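Work and Automation
Unit 4 Handout: Collecting Demonstrations in an Office Setting
Revised Sep 9, 2025

Reading before the seminar: chapters 6 and 7 of the course reader, and the Tasham case file.

4.1 Background to the case

Tasham is an administrative services firm that handles records, mail and supplies for smaller companies. In April it began a project with Rudano, a supplier of automated handling systems, to find out which routine office tasks could be given to a machine. The tasks chosen were modest: fetching and returning small items, opening and closing storage, and restocking shared areas.

The project does not rely on programmers writing out each motion. Employees perform the tasks themselves with a hand-held gripper that records what the tool sees and how it moves. The recordings are then used to train a control model. In the case file this work is called "demonstration duty," and it is assigned in shifts alongside ordinary duties.

Students should note the scale. By the end of the first phase the staff had recorded 2,262 demonstrations. The original agreement had called for 700. The difference was made up within normal working hours, and the case file contains no record of a change in staffing to cover it.

4.2 What the employee contributes

It is common to describe this kind of work as unskilled. The Tasham material suggests otherwise. An employee who has worked in an office for years knows how far to pull a door before it catches, and how to hold a small object so that it can be set down again without slipping. Little of this knowledge appears in a job description. The gripper captures part of it. Some of it is lost, in particular the feel of the fingers, and employees reported that they had to relearn simple actions in order to perform them through the tool.

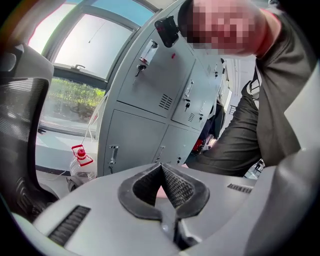 Three questions of ownership follow. The first concerns the recording itself, which Tasham treats as company property. The second concerns the skill shown in the recording, which the employee had before the project began and will keep after it. The third concerns the trained model, which Rudano may offer to other clients under the terms of its contract. Petrauskas, the labor relations firm retained by the staff, argued that the second and third points could not be separated. Management took the view that both were covered by existing employment terms.

4.3 Changes to the working day

The effects recorded in the first phase were mostly small and unevenly shared.

Pace. Demonstration duty is repetitive. A shift was set at 100 recordings, and several employees asked for a lower number after reporting sore wrists.

Interruption. Colleagues in the same room had to keep clear while a recording was made. Telephone calls were moved to other rooms or put off.

Privacy. A camera on a tool records whatever is nearby. Tasham agreed that faces would be obscured before any material left the building – a condition added at the request of the staff.

Standing. Some employees regarded the duty as a sign of trust. Others saw it as training their own replacement and asked to be excused. Requests were granted, though the case file does not say whether they affected later assignments.

4.4 Comparison: Esness

Esness, the second firm in this unit, took a different course. Demonstration work there was made a separate post with its own pay grade, and the people who held it took part in deciding which tasks would be recorded. Progress was slower. The written agreement is in the appendix to the course reader and should be compared with the Tasham terms clause by clause.

4.5 For the seminar

Prepare a statement of one page on the following: should demonstration duty be paid as ordinary work, as training, or as the transfer of something of lasting value? Refer to both firms. Bring a printed copy – statements will be exchanged and marked in pairs during the first half of the session.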